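I caught up with Raelene Fairweather on a Thursday, in the site office at the bottom of what will be Vitent House, and she was already halfway through a sandwich and a phone call. She's the project architect on the tower, which is going up (fast!) in Fundville on the old Pryor rail yard. It'll be 288 feet tall when it tops out, built mostly from timber modules that arrive on trucks with the bathrooms already tiled.

"People hear wood and they think of a cabin," she told me. "Then they come in and ask me where the wood is. It's behind the drywall, sorry!"

I'd been dying to ask about the speed. Her crew stacks 10 modules on a good day, and I've had kitchen cabinets that took longer to hang than that.

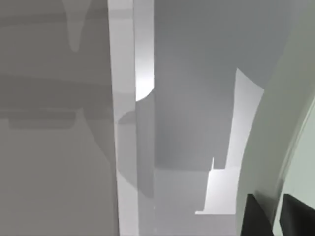

"The stacking is the easy bit," she said. "We spent two years arguing before the first truck showed up. Where do the pipes join? Who closes the gap in the hallway floor? You can't sort that out with a crane waiting."

A lot of that arguing was with Tahira Swati, the structural engineer at Joltum, who joined us for coffee and didn't let Raelene get away with much. The first scheme had a concrete core, and Tahira wanted it kept. Raelene wanted timber all the way up. They ended up with concrete for the elevators and stairs and timber for everything else, and they're still teasing each other over who won.

"I won," Tahira said. "The wind doesn't care how pretty your stairwell is." 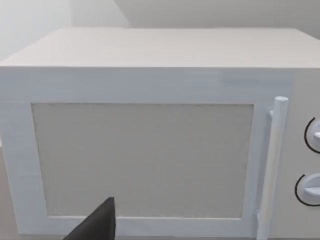

The apartments are on the small side, and I did push Raelene on that, having lived in a shoebox or two myself. She says the kitchens took more redraws than the facade did. Even a plain white microwave with a flat top like that one eats up a surprising stretch of counter, so she kept going back to the module plans to find a few more inches. "I lost a coat closet over it," she said, "and I'd do it again."

Rents haven't been set yet, and neither of them would guess. What they did tell me is that 2,100 people have put their names on the waiting list, way more than the building could ever hold. Raelene hopes a second tower gets the go-ahead for the other end of the yard. Tahira's already said she wants the concrete core in that one too.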